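How to run a robot demo table when half the demo is a simulation

We had our open day at the shop in August, and I got volunteered (by me, I guess) to run the robot table. I've done it twice now and people keep emailing me to ask how we set it up, so I'm putting it all in one place. It's written for a school, a makerspace or a small company that wants visitors to see some robot work without hiring anybody.

What you need

A simulator that can load your arm and your workspace. We use Ivesus, but use whatever your team already knows. A computer with a decent graphics card. A big screen, bigger than you think. A game controller, if you want visitors to drive. Two people at the table, one to talk and one to sit at the keyboard. I talked, and Yurii Antoniuk drove.

Step 1: Pick one job

My first plan had four jobs in it and it was way too much. Pick one thing the arm does and make the whole visit about that. Ours was moving the arm from its pedestal over to a rack and getting the wrist up close to the rails without bumping them. Sounds dull! It's plenty for ten minutes, trust me, and people lean in when the wrist gets close.

Step 2: Dress the floor a little

Please don't leave your robot floating in a gray void. Put in a floor with a pattern, lay a mat under the work area and drop a few plain objects around the edges. Visitors judge distance way better when there's something to compare with. I spent a whole evening on this part, and I'd do it again.

Make sure shadows are on, too. When the arm comes down, its shadow is the best clue people have for how high it is. If your computer is struggling, turn down the fancy reflections first and keep the shadows.

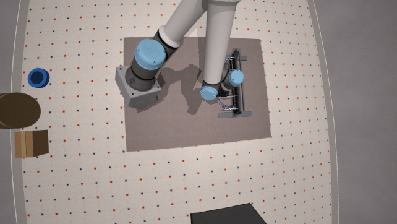

The arm reaching over to the rack in the simulator, with its shadow on the mat.

Step 3: Choose your view before the doors open

Try a view from up high, looking down at the work. You want the pedestal on one side, the rack on the other, and the wrist where everybody can find it. If a bit of the upper arm goes out of view, that's fine. Save that view to a key! I had it on F2, and Yurii must have hit it a hundred times after kids spun the camera off into space.

Step 4: Do a slow run first

Start at 20 percent speed and talk through it. I say "base" when the base turns, then "shoulder," then "elbow," then "wrist." If your robot model has colored covers on the joints, use them. Ours are light blue, so I just tell folks to watch the blue caps. Then run the same move at full speed and let them enjoy it.

After that, ask the group where they think the arm will go next. Give them a second to point. Somebody always points at the wrong side of the rack, and then they want to know why, and now you've got a real conversation going.

Step 5: Let people drive

Put a speed limit on the controller and turn on collision warnings. Each visitor gets two minutes, then reset. Make the reset a single button that puts everything back, including the stuff on the floor. Maritza Mosquera wrote ours as a tiny script and it saved the afternoon.

If a line forms, pair people up, with one on the controller and one calling directions. Grandparents and grandkids are great at this (and very loud).

Step 6: Have answers ready

The one I got most was "is that the real thing?" Say plainly that it's a simulation and that you use it to try moves out before sending them to hardware. The next one was cost, so ask your boss ahead of time what you're allowed to share. For anything I couldn't answer, I had a notepad and took down an email address.

A few leftovers

We had over 800 people through the building and I still have a voice, thanks to throat drops. Bring an extension cord. Bring a second controller with fresh batteries. Turn off the screen saver and the update pop-ups the night before, and run the whole demo once with the sound system on, in case the speaker next door drowns you out like ours did. I'll post Maritza's reset script once she's cleaned it up.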